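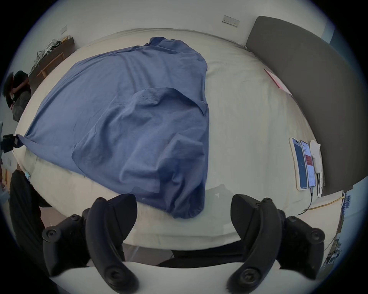 Why Do We Make the Bed?

A bed works hard all night long, and by morning it usually looks a bit rumpled — and so, I should think, do you! Making it means smoothing out the sheet, folding or spreading whatever goes on top, and finding a better home for the phones and papers that seem to wander onto a mattress whenever people are busy.

Start with the bottom sheet. Many beds wear a fitted sheet, with stretchy elastic at the corners that hugs the mattress. Run your flat hands from the middle toward the sides, slowly, as if you were petting a very big and very sleepy dog.

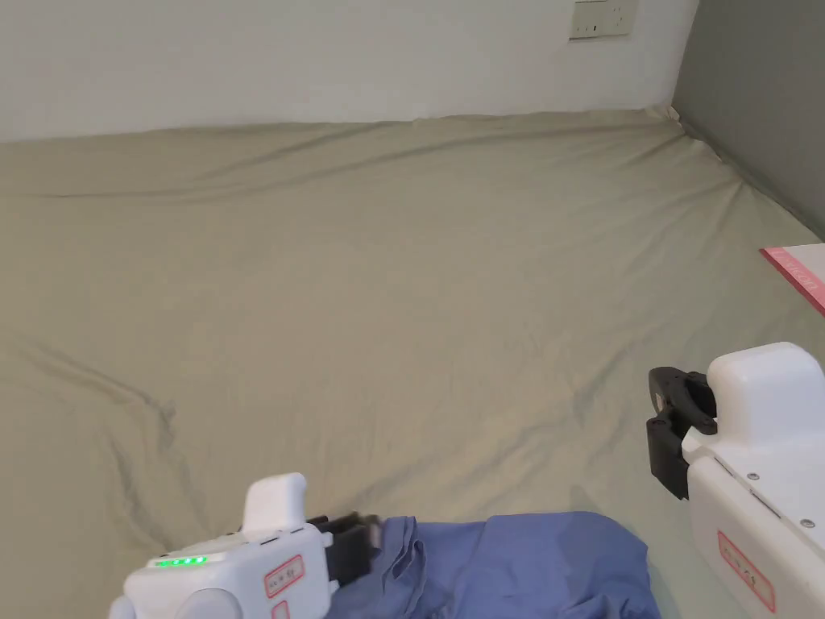

A few creases may stay behind, and they are nothing to fret about. Next comes the top cloth. Find a straight edge with a stitched hem, line it up with the side of the bed, and then gently pull out the bunched-up parts.
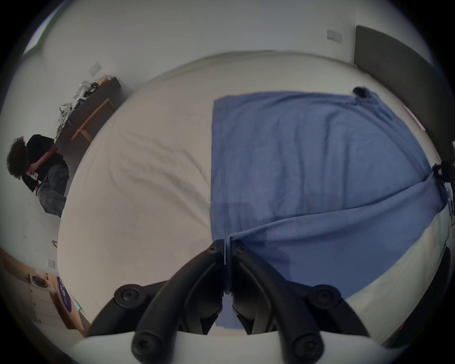
What is a hem for?

A hem is an edge that has been folded over and sewn down, so the threads don't come loose when the cloth is tugged and washed.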